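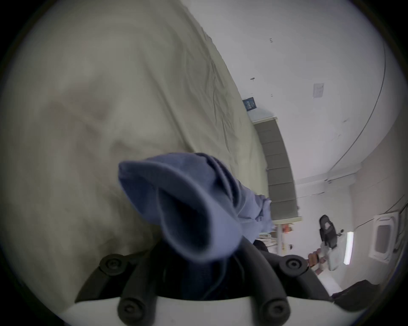
How I Get a Fitted Sheet to Stay Put

I fought with my bed sheets for years before my neighbor Jovita Esquivel took pity on me and showed me how she does it. Now the whole job takes me 9 minutes, pillows included, and I'm not a fast person!

First, measure your mattress. I mean the depth, from the bottom seam to the top, with your topper on if you use one. Mine is a lot deeper than I'd guessed (the topper did it), and every sheet I owned was too shallow. Look for the pocket depth on the package and buy 2 inches more than you need, so it can shrink a little in the wash.

Next, find the tag. On most of my sheets it's sewn into a bottom corner, but check yours, then mark that corner with a stitch of colored thread so you never have to hunt again. Start with a top corner, go to the bottom corner diagonally across from it, and then do the other two.

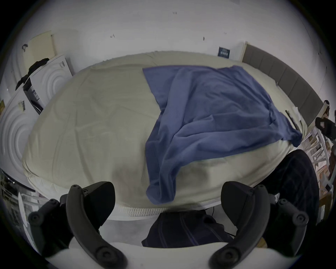 Once all the corners are on, lift the mattress a bit at each one and tuck the elastic well under. I used to skip this and I'd wake up at 4 a.m. with a corner wrapped around my ear. Then smooth from the middle out with your forearms. Hands just push the wrinkles around.

If it still creeps, try sheet straps, the clip kind that run under the mattress. Clip them while the sheet is a little loose, then tighten. And pull your sheets out of the dryer 20 minutes in to untangle them, or the fitted one will eat everything else and come out in a damp ball. I still forget that one about half the time.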